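Ondex

PRESS RELEASE
For immediate use

Terrace tables at Urnholm open as outdoor workplaces from September

Ondex invites tenants, neighbours and visitors to work, read and eat lunch in the open air

URNHOLM - Ondex, which manages the office and workshop building at Urnholm, announces today that the outdoor terrace of the building will be opened for daily use as a place of work. Until now the terrace was used mainly in the lunch break. From the first Monday in September it can be used the whole working day by tenants of the building, and in the afternoon also by people of the neighbourhood who do not rent an office with us.

The decision follows a trial over the summer, in which we asked the tenants to take their work outside whenever they wished and to tell us afterwards what was good and what was missing. We received 586 answer cards. Many of them were short ("more shade please"), others were written on both sides and came with a drawing of how the tables should stand.

"I have read every card myself, and it took me two evenings," says Ghizlane Morsy, who is responsible for the shared rooms at Ondex. "People did not ask for big things. They asked for a table that does not move when you write on it, a chair with a support for the arms, and a place to put the bag. I was a little surprised, I had expected more wishes for sockets."

Furniture for outside, used like furniture for inside

For the terrace Ondex has chosen patio furniture and no office furniture. The tables are round and have a glass top with a rippled surface in a dark rim. The seating includes black metal armchairs with slats. A round table has no head and no corner place, and so two persons who do not know each other can share it without feeling that one of them is the guest.

A textured glass has one disadvantage, and this was written on the cards very often: a computer mouse does not run well on it. Ondex will therefore keep a supply of mouse mats at the reception. They are printed with different patterns and can be borrowed without any signature. We ask only that they are brought back before the evening. Who prefers to bring an own mat is of course free to do this.

The other remark which came again and again was about reflection. On a bright day the glass top gives back a good deal of light, and a laptop screen becomes hard to read. The sunshades of the terrace have been checked and two of them will be replaced by a larger model. For reading on paper, or for a conversation, many tenants told us that the light did not disturb them at all.

What was changed after the trial

The distance between the tables is now bigger, so that a chair can be pushed back fully and a person with a wheelchair or a pram can pass. The door to the terrace stays open from eight o'clock in the morning. The wireless network has been extended by the company Pandey, which also looks after the network inside the building. The connection reaches all tables, though it is weaker at the side of the bicycle stands.

Paper was a topic as well. Who works outside knows that a loose sheet does not stay long where it was put. At the reception there are now flat stones from the river, which the children of the Rurkau day nursery have collected and painted for us. They are heavy enough for a small pile of documents. Some of them have faces.

Drinks and food may be taken to all tables. Cups, also those of plastic, should go into the containers beside the door and must not be left on the table overnight, as the wind takes them into the garden of the neighbours. We have promised these neighbours that this will be better than last year.

Rules for the tables

A table on the terrace cannot be reserved in the morning. In the afternoon a reservation is possible for groups, by telephone or directly at the reception, for a maximum of two hours. A bag on a chair is not considered as a reservation if its owner is away for longer than a lunch break. The reception will in this case put the bag in the cloakroom and leave a note on the table.

Telephone calls are allowed, but we ask for longer calls to be made on the path behind the building. Smoking is not allowed on the terrace. Dogs are welcome if they are on a lead.

In rain the terrace stays open, but the cushions are taken in. Who finds a forgotten object, for example a pen, a charger or a pair of glasses, is asked to bring it to the reception. During the summer we collected 40 such objects, and most of them still wait for their owners.

Costs and next steps

Ondex has spent 2214 euros on the changes, without the network. The use of the terrace is free of charge for tenants and will remain so. Visitors from the neighbourhood pay nothing during the first season. If a small fee becomes necessary later, we will announce it in good time.

For the next spring Ondex is considering a second group of tables on the lawn. This depends on the ground, which is soft there and would have to be levelled first. "A metal chair sinks in the grass when you sit on it for one hour," says Ghizlane Morsy. "We have tried it. I would like the lawn very much, but first I want to see how the terrace does in the autumn, when it is colder and people must decide if they really want to sit outside."

An opening breakfast will take place on the first Monday from eight o'clock. Coffee, tea and bread rolls are offered by Ondex. Registration is not needed, but it helps us with the shopping.

About Ondex

Ondex manages office and workshop buildings in Urnholm and Rurkau. The houses have together roughly 1000 users, from one-person offices to small manufacturing firms. Each house has a reception with staff and shared rooms which are included in the rent.

Press contact

Ghizlane Morsy
Shared Rooms, Ondex
Reception building, Urnholm

Journalists who would like to visit the terrace before the opening are welcome on working days and are asked to announce themselves one day in advance. The text of this release may be printed free of charge. We would be glad to receive a copy.

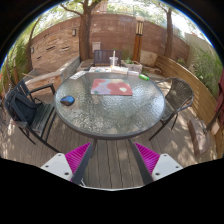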